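Handura Portable Moisture and Ash Analyser: review

Units tested: 2
Fuel types: washed thermal coal, unwashed fines, petroleum coke blend
Site: Dindville coal terminal, sampling house

The Handura is a benchtop instrument for checking delivered coal on arrival, before the full laboratory result is available. It gives total moisture and ash content as percentages of the sample mass, and calculates an estimated calorific value from the two. I used it through January alongside the terminal's normal oven and furnace method.

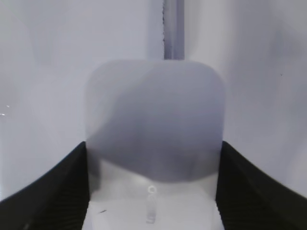
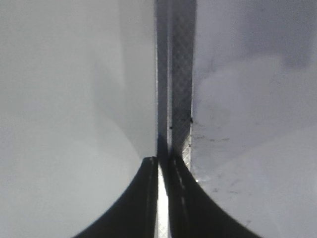

Oyelaran wrote in after the preliminary notes went up, asking whether the moisture reading could be trusted on frozen wagons, and adding that the older analyser at the Branden yard read low on anything with ice in it. The Handura does the same. Ice does not register as free water, so a frozen sample must be thawed in a sealed container before it is measured. The manual mentions this in the appendix and nowhere else. It should be on the lid.

Setting up

The instrument arrives in one case with the sample cups, a tamping tool, a power lead and a sealed reference block. Warm-up is long for a portable device. I left it switched on between trains and had no trouble, but a yard that takes one delivery a day will need to plan for the wait.

Calibration is by fuel type. Each type needs its own curve, built from samples with known laboratory values. The factory curves are adequate for washed thermal coal and poor for everything else. I built a curve for the unwashed fines and another for the coke blend. The work is dull, and the software does not let you save a half-finished curve. If the power goes, you start again.

Sample preparation matters more than the sales sheet suggests. Coal must be crushed to the stated top size, mixed, divided and tamped to the line. A loosely filled cup shifts the ash figure enough to move a parcel from one price band to the next. Two operators tamping by hand will not get the same density, so agree a method and write it down.

Results

On washed coal the moisture readings followed the oven closely. Ash was slightly high at the low end of the range and settled in the middle. Repeat readings on the same cup agreed well. Repeat readings on fresh cups from the same divided sample agreed less well, though I put most of that down to tamping.

Unwashed fines were usable once the new curve was in place. With the factory curve they were not, and I would not show those figures to a supplier.

The coke blend was the weak point. The ash content is low and the instrument is working near its lower limit, where small errors look large. Moisture was acceptable. I would use the Handura on coke as a check for gross errors only.

The estimated calorific value is a convenience. It assumes a fixed value for the dry, ash-free coal, which the user enters. Change source mine without changing that number and the estimate is wrong, with no warning on screen.

Memory and reporting

The unit stores 2,000 results, then overwrites the oldest without asking. Export is to a plain table, one row per reading. Column headings are abbreviated and two of them are nearly the same, so check which is as-received and which is dry basis before pasting anything into a quality report. There is no field for wagon number. I used the comment box, which takes 11 characters. Our wagon references fit. Longer ones will have to be shortened.

Build and upkeep

The case is solid and the keypad works with gloves on. Dust gets into the cup recess and must be brushed out at every change of fuel. The fan filter is behind a panel held by small screws that are easily lost on a grated floor – do this job at a bench. The second unit needed its reference block re-seated after transport and has been stable since.

The screen is hard to read in direct light. Indoors it is fine.

Suitability

For a terminal or power station that receives the same few coals and has a laboratory to support the calibration, the Handura is a sound sorting tool. It will show which trains need a closer look while there is still time to divert them. It does not replace the laboratory result for payment, and the contract terms at Dindville do not allow it to.

For a merchant buying mixed parcels from many sources, the calibration work is probably too much. Hire one first and run it on the worst coal in the yard.

Spare cups are sold only in full sets. Order a set with the instrument, as delivery on ours took almost as long as the trial.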